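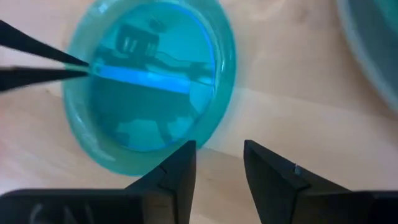 My sister says coloured plastic plates should always be kept in stacks of one colour, end of story, and that mixing them is how they go missing. I love her dearly but I'm not sure she's right! We've got 87 plates and bowls for the monthly lunch at Kiltcombe, bought from Ondimport over two years, so the sizes don't quite match. There's teal, purple, green, orange and a gorgeous see-through red that glows when the light gets in it. They cheer the whole table up.

The trouble is putting them away. I've tried by colour and the stacks lean. I've tried by size and then it takes ages to lay a table that looks right. How does everyone else do it? Also, is it all right to leave them stacked straight on bare wood overnight?

plumjam12
Comments (2) Share 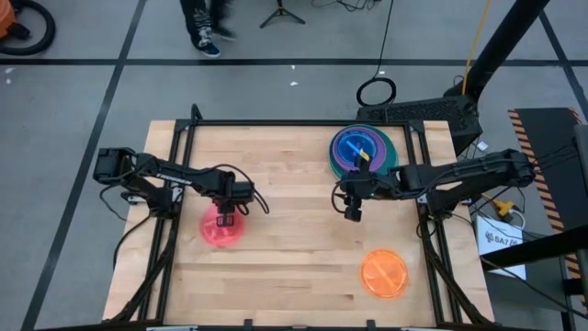

Oh, and I should add that I only have one cupboard, with two low shelves, so tall stacks are out. Anything with a rim has to go at the bottom or I can't get my fingers under it.

wobblyshelf
Size first, always. Biggest flat ones at the bottom, then the smaller ones, bowls in a pile of their own. Never a bowl under a plate. Colour doesn't matter once they're in the cupboard.
Comments (0) Share 12
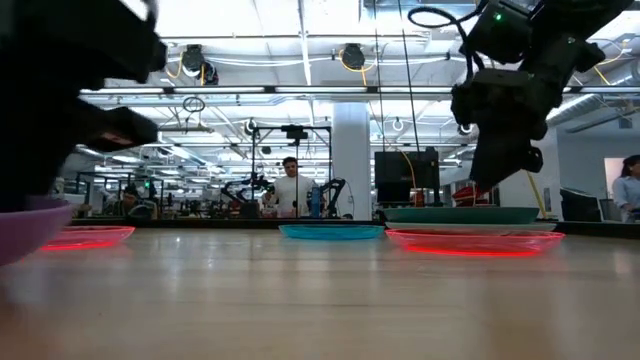
teatowelbrigade
Bit hard on the colours, wobblyshelf! I'd go half and half. I sort ours out on the table before anything gets put away, and it's my favourite bit of the whole afternoon. Spread them out so you can see what you've got, pull the bowls to one side, then make short stacks by size with the colours mixed in each. When you come to lay up, you lift one stack per table and every table gets a bit of everything - no running back for a green one.

Keep the stacks short. The shiny see-through ones cling to each other if there's any damp between them, and then you're prising them apart with a butter knife and scratching them. I slip a sheet of kitchen paper between the clear ones and leave the solid colours alone.

On the wood question, dry plates are fine overnight. Wet ones can leave rings,

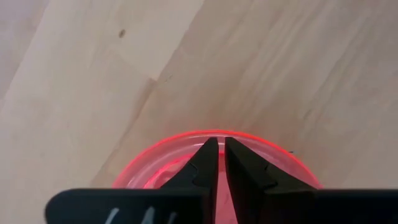

especially if the finish has worn thin near a join or a knot. Wipe the table along the grain, let it dry, then stack. We use the Wedinance table wax, one 700 ml tin, and it's lasted us ages. Rub a little in, leave it till the next morning and buff it off with an old T-shirt.

Do tell us which way you go, and whether your sister comes round!
Comments (2) Share 87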